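Ticket: Second-floor print queue stalls after lunch
Opened by: Cinzia Marchetti
Assigned to: Lorenz Pfister
Priority: Medium
Status: Monitoring

Cinzia Marchetti wrote:
Jobs sent to the second-floor printer sit in the queue and say "Spooling" until somebody restarts the print service. Mornings are fine. It starts after lunch most days and everybody on the floor gets it, Wokham office included. Small jobs of a page or two sometimes get through. The Gentile invoices never do. Today I had 28 of them waiting and had to walk them down to the first floor on a memory stick. Please look at this before month end.

Lorenz Pfister wrote:
Restarted the spooler at 1:40 and the backlog printed. Event log on the print server shows the port going into an error state shortly before your first stuck job. No driver crash logged. Can you tell me which program the invoices print from, and whether the printer's own panel shows anything when it stalls?

Cinzia Marchetti wrote:
They come out of Griltetik, the accounting module. The panel says Ready the whole time.

Lorenz Pfister wrote:
Thanks. If the panel says Ready, the printer doesn't know there is a job for it. Things checked so far:

Printer firmware is current.
Toner and paper OK, test page from the panel prints.
Ping from the server to the printer: clean in the morning, drops replies in the afternoon.
Swapped the patch cable at the wall. No change.
Moved the printer to the other wall jack. No change.
Disabled SNMP status on the port. No change, turned it back on.

The ping loss is the interesting part. Morena, do we have anything else on that subnet that starts up midday?

Morena Cirillo wrote:
Nothing scheduled that I know of. The backup runs at night. I looked at the switch and the port counters for the printer are clean, no CRC errors and no collisions, so I don't think it's the wiring. Could be a duplicate address. The printer was set by hand back in January when we moved it, and I can't find that anyone took its address out of the DHCP pool.
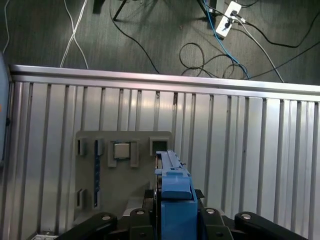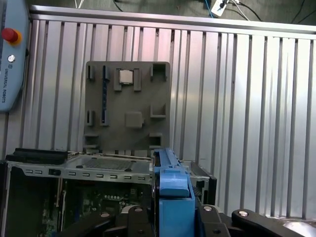 Labels are done up to the stairwell. I'll do the rest next week, separate ticket.

Back to the printer: next time it stalls, please run arp -a on the server before restarting anything and paste the line for the printer here.

Lorenz Pfister wrote:
Caught it, 6 May 2008, 1:15 in the afternoon. The hardware address in the ARP table does not match the sticker on the back of the printer. Cleared the entry, pinged again, got the right one. Cleared it again two minutes later and got the wrong one. So there are two devices answering on the same address.

The DHCP lease list has that address handed to a laptop named COSON-LP2. The lease runs out overnight and gets picked up again when the laptop comes on, which fits with the mornings being OK.

Lino Lo Presti wrote:
COSON-LP2 is mine. I'm out with customers until noon and plug in at the desk after that. I've been getting an "IP address conflict" balloon for more than 5 weeks and closing it. Sorry, I thought it was the docking station.

Lorenz Pfister wrote:
No problem – next time send us a screenshot of it.

Changes made:
Excluded the printer's address from the DHCP pool.
Deleted the lease for COSON-LP2. Lino ran ipconfig /release and /renew and has a new address.
Flushed ARP on the print server.
Sent the full batch of Gentile invoices as a test with Lino's laptop plugged in. All printed, no stall.

Cinzia, please print as usual and write here if it comes back.

Vittoria Piras wrote:
Can we check the other printers for the same thing? The one in the Wokham office was also set by hand.

Morena Cirillo wrote:
Checked. The Wokham one was inside the pool too, but nothing had been given its address yet. Excluded. First floor was already outside the range. I've added both exclusions to the network sheet – the old copy on the shared drive is out of date, please don't use it.

Cinzia Marchetti wrote:
Two afternoons without a restart so far. The invoices went through both days. Leave it open until Friday please.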